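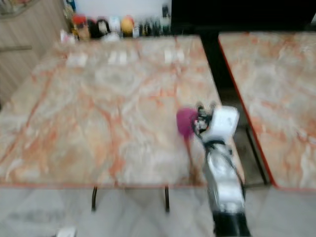 4.3 Does dropping blurred views help?

It has become common to clean demonstration data before training by throwing away any image that falls below a sharpness score. The argument is easy to state: a smeared picture carries little about where things are, so a policy trained on it learns to act on noise. We were less sure. The head view blurs most when the robot is moving, and those are the moments in which the arm is doing something. Figure 4 gives one head view and one wrist view from the same session in the Ashour flat. The head view is badly smeared, with the arm reaching over the corner of a marble-patterned table and a magenta-purple object at the gripper. A sharpness filter would reject it at any setting we tried. Yet the arm, the table edge and the object can all be made out by eye, and it seems odd to call such a picture worthless.

We took the 3259 demonstrations described in Section 3 and trained the Skeler policy twice, once on everything and once with the filter proposed in the Ernance pipeline. Nothing else was changed between the two. Each policy was then run for 300 trials on the same set of table-top tasks, with start positions drawn from the same list. Nimal Selvanayagam and Kenza Ouali scored the trials from recordings without being told which policy was running.

The filtered policy did no better. It was slightly worse at the reach and about the same at the grasp, and the gap between the two was smaller than the gap between repeat runs of the same policy with a different random seed. We therefore make no claim that blurred views are good for training. What we can say is that the gain reported for filtering does not appear in our setting, and we would like to see it repeated elsewhere before it is treated as settled.

Part of the trouble may lie in the score itself. It is worked out over the whole picture, so it mixes up camera motion with plain surfaces.
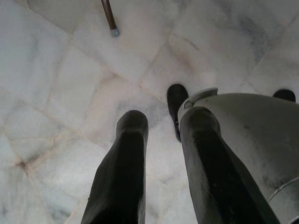 Figure 4. Head view (first) and wrist view (second), one session, Ashour flat. The two are not matched in time.

A pale floor with soft veining gives a low score even when the fingers in front of it are perfectly readable, and a cluttered shelf gives a high one whether or not it matters to the task. Santino Aravena went back through the rejected wrist views and found many in which the position of both fingers was plain. An open gripper holding nothing over bare tile is dull, but it is also a correct record of an open gripper. Removing such views shifts the balance of the data towards busy backgrounds, and we suspect - though we have not tested it - that some published gains come from that shift and have little to do with blur.

There are limits to our own result. All the trials used one arm and 2 camera positions, and the lighting was the same throughout. The cut-off followed the Ernance default; a gentler one might have behaved differently. The two scorers disagreed on a few grasps, which Youssra Hajji then settled, and a different third scorer could have settled them another way.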